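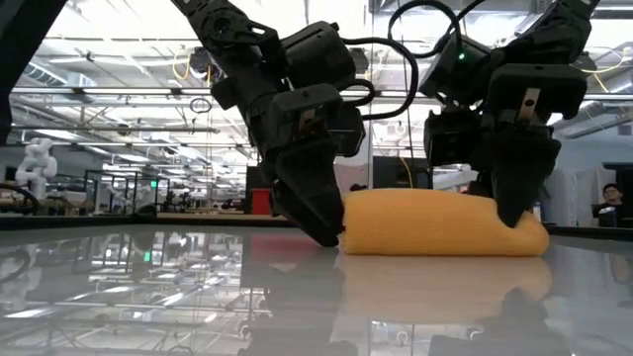 八月
文/Anong Phetsri

Sukprasert 教学楼的开放日从上午九点开始,我到的时候一楼大厅已经排起了队。签到处发一张折页,正面是楼层图,背面是各房间的演示时间。我的目的很单纯:想看看他们给本科生上图像处理课用的那套网页工具 Bisik,回去好判断我们自己的课能不能用。

Bisik 的演示在三楼的机房。负责讲解的是 Kanokwan Wattanapong,课程的实验部分由她带。她没有放幻灯片,直接打开浏览器,把屏幕投到墙上。工具分左右两栏,左边是说明文字和公式,右边是可以改参数的画面。学生拖动滑块,右边的结果立刻跟着变。第一个例子是高斯模糊,第二个是 Sobel 边缘检测,第三个是直方图均衡化。三个例子讲了二十多分钟,大部分时间花在提问上。

有位中学老师问,为什么不直接让学生写代码。Kanokwan 的回答是代码照样要写,安排在第二周以后。第一周的学生连卷积核是什么都说不清楚,这时候让他们装环境、配依赖,两节课就没了。先在网页上把核的数值改来改去,看到画面变糊、变亮或者只剩轮廓,再去写循环,出错的时候至少知道结果应该长什么样。

我比较关心边界处理。很多教学工具对图像边缘一带而过,学生后来自己实现时,输出图四周多出一圈黑边,不知道从哪里来的。Bisik 在这里给了一个下拉菜单,可以选补零、复制边缘、镜像和环绕四种方式,选完以后放大左上角,能看到每个像素是怎么算出来的。这个设计很实用。我当场试了一个比较大的核,补零时暗边很明显,换成镜像就没有了。

技术上,Bisik 全部在浏览器里运行,图片不上传。早期版本用普通的 JavaScript 逐像素计算,遇到大图会卡。现在的版本把卷积和颜色转换放到了 WebAssembly 里,界面部分没有大改。摄像头也能接,但需要浏览器给权限,机房里有两台机器因为系统策略没放开,一直打不开,最后那两位参观者换了座位。Kanokwan 说这个问题每学期都会碰到,她现在的做法是开学前自己到机房逐台点一遍“允许”。

隔壁房间展示的是 Cimotis,一个作业批改系统,和 Bisik 配套使用。学生提交 Python 函数,系统用一组测试图去跑,把输出和参考结果逐像素比较。去年这门课一共收到 1235 份提交,选课学生是 291 人,平均下来每人交了四次多一点。满分 100 分,其中正确性占大头,剩下的看运行时间和代码说明。

评分标准贴在墙上,我抄了几条。浮点误差在容许范围内不扣分;输出尺寸不对,该题不给正确性分;用库函数直接替代要求自己实现的部分,退回重做。最后一条有人觉得太严。演示的助教解释说,退回不影响最终成绩,只要在截止时间前重新交就行。

Cimotis 的反馈页面做得比我想的细。除了分数,它还会给出一张差异图,哪里算错了就在哪里标亮。助教打开一份匿名的旧作业,差异集中在图像右边和下边各一条线上,典型的循环上限少写了一格。学生看到这种图,一般不用来问就能自己改掉。也有不好判断的情况,比如颜色通道顺序弄反了,差异图整张都是亮的,看不出原因。他们打算加一个通道顺序的自动检查,还没有做完。

中午在一楼的食堂吃饭,开放日期间凭折页可以领一份套餐。米饭偏硬,汤不错。同桌是一位从外地来的老师,他们学校用的是自己编的一套讲义,叫 Vundine,全部是静态图,印成册子发给学生。他认为印刷品有个好处,考试前学生真的会翻。交互工具学生课上玩得很起劲,课后打开的人不多。我问他有没有数据,他说没有,只是印象。

下午一点半有一场讨论,主题是入门课该不该讲深度学习。场地小,后排有人站着。主张要讲的一方认为,学生进来就是冲着识别和检测来的,拖到第二门课才碰,很多人中途就转走了。另一方认为,连采样和混叠都没讲清楚,学生训练出来的模型缩放图片时出了问题也找不到原因。Kanokwan 的折中办法是最后两周开一个小单元,用一个已经训练好的小网络,让学生查看第一层的卷积核,和前面手工设计的边缘核放在一起看。她说学生在这里的提问比其他单元都多。

我在讨论之后又回到三楼,单独试了一下 Bisik 的频域部分。这一块还标着“试用”。可以在频谱上用画笔涂掉一块区域,再变换回来看效果。去除周期性条纹的例子很直观,涂掉两个对称的亮点,条纹就淡了很多。不过如果只涂一边,程序不会提醒,结果虚部被直接丢弃,初学者大概会以为自己做对了。我把这一点写在了意见表上。另外,中文界面里“相位”和“幅度”两个标签在窄屏幕上会叠在一起,也一并写了。

关于能不能用,我的看法如下。Bisik 的空间域部分可以直接放进我们第一周和第二周的实验,不需要改教学大纲。频域部分等它去掉试用标记再说。Cimotis 需要自己架服务器,测试图也要重新准备,今年来不及,可以先拿一次作业试行。许可方面,两个工具对教学使用都不收费,但是需要发邮件登记课程名称和人数。

给打算去的人提几点。三楼机房座位有限,演示前十五分钟去比较稳妥。自己带笔记本的话,提前把浏览器更新好,现场的无线网下载很慢。停车场在楼的北侧,下午三点以后出口只开一条道。折页上的房间号有一处印错,Cimotis 的演示在 Bisik 机房的东边那间,门口贴了手写的更正。

讨论环节的讲义他们答应稍后发给签到时留了邮箱的人,我写这篇的时候还没有收到。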